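Panel Switch Gallery: Loose Parts

Page kept by Irfan Mangundap, Bristhorpe workshop
Last changed 2022-02-03

These are the pushbutton parts used on the Sutanto control boxes. The gallery is for matching a part by eye before ordering. It does not replace the wiring sheet, and it gives no ratings. For those, use the parts list under Grurneo, sheet 454.

Terms used on the labels:

Actuator: the part the operator presses. Flush caps sit level with the ring. Mushroom caps stand clear of it.
Bezel: the ring on the front of the panel.
Contact block: the part at the rear that takes the wires. Blocks are ordered separately from the heads.

Block color is not a safe guide to the circuit type across different makers. Read the marking on the block and check it with a meter before fitting. Heads from the Vellusstead stock go in bin 300. Blocks go in the drawer under it.

Stop buttons are kept apart from the start buttons after sorting. A stop head with a chipped cap is scrapped, along with its collar.

Switches before sorting

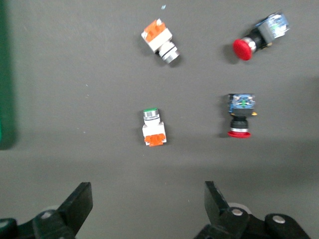

Pushbutton switches on the dark gray top. Red mushroom-head stop with a clear and blue block; green flush head with chrome bezel; orange block on a white body.

To do in April: add the selector switches and the legend plates. Corrections to part names go to Irfan, with the bin number.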